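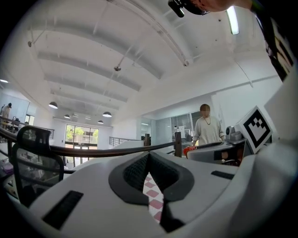 Destcombe, 22nd January

Progress report – Larik community cooking sessions and recipe cards

Second report on the grant. Sorry it's a bit tight, the kitchen diary only got typed up last night.

Where we are. Sessions started in October as planned and have run every week bar the Christmas break. 58 people signed up, 535 plates served at the end-of-class meals. Spending to date is £3,443, nearly all on ingredients, gas and printing. Receipts are in the folder, sorted by month.

Recipes. 13 cards finished and tested, against the number we promised for the whole year, so ahead there. Finished ones include the red lentil dal, cabbage and caraway soup, chickpea flatbreads, leek and potato pie, baked beans from dried, and the carrot pickle. Still on the bench – fish cakes (keep falling apart) and the rice pudding, which takes too long for a two-hour class.

Dal is the favourite by a long way. People take the card home and cook it the same week. We cut the oil by half after the first try and put the cumin in earlier, better both ways. Salt now goes in at the end. The card says "to taste" but beginners wanted a figure, so it's half a teaspoon and then taste.

Cabbage soup less popular. Fine once eaten. The smell puts people off while it cooks, so we've moved it to the last slot of the evening with the back door open.

Problems. The oven on the left side runs hot and burnt two trays of flatbreads before we bought a thermometer. Cards now give a time and what to look for – brown spots, edges lifting – as home ovens are all over the place too. Knives were blunt from the start. Sharpened once, need doing again. Peeling took up half of every class early on, so roots are now scrubbed and left with the skin on whereever the dish allows it.

Vegetable supply from Mahuika has been good. Onions, carrots and squash every week, leeks when they have them. Two weeks in a row it was mostly swede. We mashed it with butter and black pepper and that has gone on to become a card of its own. 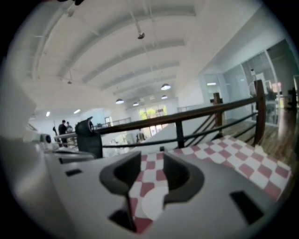
Can people follow the cards at home without having come to a class?

Mostly they can. We gave the dal and the soup cards to a few households that hadn't been, and the meals came out fine, but "fry until soft" confused people and so did "a handful". Both wordings are gone from the new print.

Printing. First batch was on thin paper and went soggy next to the sink. Second batch is laminated, costs more, lasts. Type is bigger too. Prikia did the layout at their usual rate and have put ingredients down the left and method on the right, which people seem to like. One mistake got through – the pickle card says tablespoon of chilli and should say teaspoon. Corrected by hand on the ones we still had, reprint due with the next lot.

Allergies. Every card now has a line at the bottom for nuts, gluten, milk and egg. Should have been there from the start.
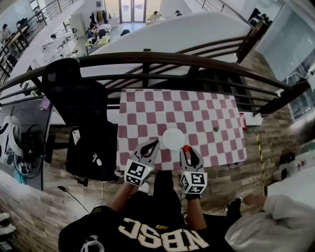
Next quarter. Finish the fish cakes, either with more potato or an egg, whichever holds together. Start the batch cooking evenings – one big pot, everyone takes a tub home. Tubs need buying, that wasn't in the original budget and we'd like to move a little across from the publicity line, which is hardly touched. Please let us know if that's alright before we order.

Also want to try a daytime class. Evenings don't suit people on late shifts and we've had to turn a few away for that reason. Same recipes, shorter, probably soup and bread only.

Full spending sheet to follow, plus the feedback forms once they're copied. Handwriting on some is hard going.

Recent items
Red lentil dal – card and shopping list
Swede mash with black pepper
Carrot pickle – correction
Larik sessions: first report
What to do with a lot of leeks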